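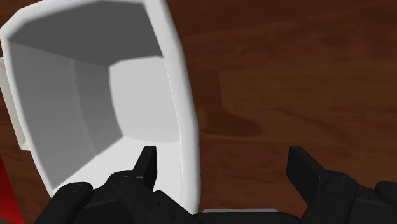

Household storage should be sold by usable volume

A storage bin labeled 21 liters rarely holds 21 liters of anything solid. The figure is taken with the bin filled to the rim, usually with water, and few people store water in one. Sloped walls and rounded corners remove space that boxes, folded towels and paper files cannot reach. The lid takes more if it is recessed.

I would prefer a second figure on the label: the largest rectangular block that fits inside with the lid closed. It can be worked out from the drawings the manufacturer already has. Trenness prints internal floor dimensions on its shelf tags, and I have bought from them for that reason alone. Kerkeo gives outer dimensions only, measured at the rim, where the bin is widest.

Ladan Kordestani argued in her October column that a second number would confuse shoppers. Paint cans carry both volume and coverage, and shoppers manage. Her stronger objection concerns soft goods, for which rim volume is a fair guide. That supports keeping the existing figure alongside the new one.

Wall taper exists so that empty bins nest in shipping, and I have no quarrel with it. The buyer should still be told what it costs in space. On the Trundberg shelf bin I measured, it came to 2 liters.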